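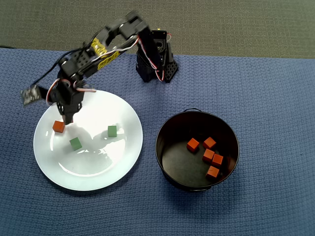 Up before six again. The kitchen was cold enough that I put the oven on for ten minutes with the door open, and stood there with my coffee until the bus went by. Still dark. I had meant to write last night but fell asleep on the couch with my shoes on.

The main thing this week is the allotment. The letter from Skostville came on the same day as the water bill, so it sat under the bill for a while before I opened it. I'm off the waiting list. I was number 49 when I signed up, and I had stopped thinking of it as something that would happen. The plot is number 11, second row in from the road, next to the compost bays. I have until the end of March to say yes and pay for the year.

I walked over after lunch to look at it. It's longer than I pictured and narrower. The last tenant left a rhubarb patch at the far end and a lot of black plastic weighed down with bricks. Under the plastic the soil is in decent shape, dark, with plenty of worms. Outside the plastic it's couch grass all the way to the path. There's a water tap shared between four plots, and it was turned off for the winter with a sock tied over it. The shed has no door. I found the hinges in the grass and put them in my coat pocket, and then forgot about them until they went through the lining.

A man on the next plot was cutting back raspberries. He said the low corner floods most springs and I should keep anything that matters out of it. He also said the plastic had been down two summers. We talked about fences. He gave me some canes with roots on them, wrapped in a wet feed bag, and I carried them home on the bus. They are in a bucket by the back step now. I don't know the variety and I don't think he did either.

Spent the evening on the seed catalogs. I have Grelico and Triệu, both out on the floor, and I've been going back and forth between them. Grelico is better for potatoes and onion sets and has the cheaper shipping. Triệu has the greens I like - the mustard and the long beans, and a water spinach I'm fairly sure won't work this far north, but I put a check mark next to it anyway. I made a list, crossed out half of it, and made it again on clean paper. This is what's on it now:

Potatoes, an early kind, one bag
Onion sets, yellow
Garlic, too late to plant, get it in the fall
Long beans
Mustard greens, two packets
Beets
Squash, one plant only, remember the year of the squash
Peas, the short kind that don't need much support

That comes to more than the plot will hold once I take off the wet corner and the rhubarb. I'll cut it down again when I have measured properly. I paced it out but my paces are different on grass.

The other thing is the back. It has been fine since the fall but I'm not going to dig the whole plot over in one go the way I would have at thirty. My plan is to leave the plastic where it is, take it up one strip at a time, and plant as I go. The couch grass part can wait until next year. I might put cardboard on it. There's a stack of cardboard behind the furniture store that they leave out flat, and it's all the plain brown sort without much tape.

Money. The rent on the plot is small, but the tools aren't. I have a fork with a cracked handle, a good spade, and the hoe from the old house. I need a wheelbarrow. There was a used Protik barrow on the board at the hardware store, and I called from the parking lot, but it had gone that morning. The new ones are more than I want to spend. I'll keep looking until March. In the meantime I can borrow my sister's if I go and get it, except it doesn't fit in the car unless the seats are down, and the lever on the left seat is stuck.

Went to bed late after all that and read eight pages of the library book. It's the one on the history of market gardens, which is drier than I hoped. There's a good chapter on glass. One grower had 3,000 bell jars and a crew of men who did nothing else in the spring but lift them up in the morning and set them down at night. I thought about that for a while. I have two plastic milk jugs with the bottoms cut off.

Today was mostly errands. Post office, then the pharmacy, then the bank, where I waited behind a woman paying in coins. I bought a loaf and ate the end of it on the way back. It rained from eleven until past two, the fine kind that doesn't look like much and gets down your neck. The gutter over the back door is leaking at the joint again. I put the big saucepan under it and the noise was so bad I went out and put a cloth in the bottom.

Cooked a pot of lentils with the last of the carrots. Too much salt. I added a potato, which didn't help, and then ate it with plain rice, and that did. There's enough left for two more days.

Called my sister in the evening. She thinks I should take the plot and not worry about the size of it. She said half of it could be flowers. I hadn't thought of flowers at all. Our mother always had a row of dahlias along the fence, and she dug them up every fall and kept them in the cellar in boxes of dry sand. I remember being sent down for an onion and coming up with a dahlia. My sister says the boxes went with the house. I suppose tubers would be easy enough to get. I went back to the Grelico catalog after we hung up and there are two full pages of them, mostly the big ones, and I would want the small red kind.

Filled out the form before I could think about it more. It asks for a second contact, so I put my sister down and will tell her tomorrow. There's a line at the bottom for whether I plan to keep bees. I wrote no.

To do: mail the form, measure the plot with the long tape, look at the gutter joint when it's dry, sew the coat lining. Heel in the raspberry canes somewhere before the weekend frost. The ground by the step is probably soft enough.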